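Jinodik update signs some users out of shared Windows computers 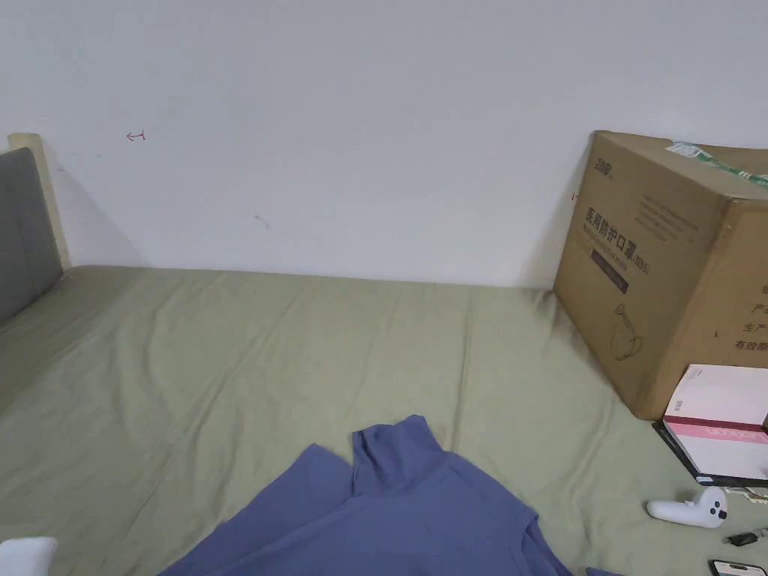 An update to the Jinodik sign-in manager is locking some people out of computers they share with family members or coworkers, the company said in a notice to customers in January. A fix is being tested and a workaround is available.

Jinodik is a small program that lets several people use one Windows computer with separate desktops and saved settings. Version 16 went out to all customers at the start of the month. Soon after, users began reporting that a second or third profile on the same machine would no longer open. The password was accepted, the screen went blank for a moment, and the sign-in page came back.

The company has logged 2,259 reports so far. Most came from home users who had upgraded directly from version 14 and skipped the release in between. Computers with a single profile are not affected.

"The files are still on the drive and the accounts have not been deleted," said Gönül Duman, head of support at Jinodik. "The new version looks for the profile list in a different folder, and on these computers the list was never moved."

Duman asked customers not to delete and recreate the missing profiles. Doing so gives the new profile a fresh folder and leaves the old documents behind under a name that is hard to recognize. Support staff can recover them, but each case has to be handled by hand — and the wait for a callback was two days at last check.

The workaround needs a profile that still opens and has administrator rights. Sign in to that profile, open the Jinodik settings window and choose Maintenance. Click Rebuild profile list, wait for the message saying the list has been saved, and restart the computer. The missing names should then open as before. Customers who have no working administrator profile are being told to start Windows in safe mode and run the same tool from the Jinodik program folder.

Automatic updates to version 16 have been paused. People who already have it and are not seeing the problem do not need to go back to the older release.

Plakden, a repair and training shop in Itovcombe, said it had seen the fault on 88 customer machines. Firdevs Akgül, who runs the service desk there, said most of them were fixed with the rebuild tool in a few minutes. A handful took longer. On those, the customer had already removed a profile before bringing the computer in.

"We had one family with homework, tax papers and eight years of photos under the profile that had vanished from the list," Akgül said. "It was all there once the list was rebuilt."

The fault also affects Tyagi, a backup add-on sold with the Jinodik family plan. Tyagi skips any profile it cannot find, and it does not show a warning when that happens. Backups made after the update may therefore be missing one or more users' files. Jinodik recommends running a full backup by hand after the profile list is rebuilt, and keeping the last backup made under the earlier version until that one has finished.

The corrected release will be numbered 16.2. Duman said it will move the profile list on its own during installation, and a later update to Tyagi will add a warning for skipped profiles. No release date has been set for either one.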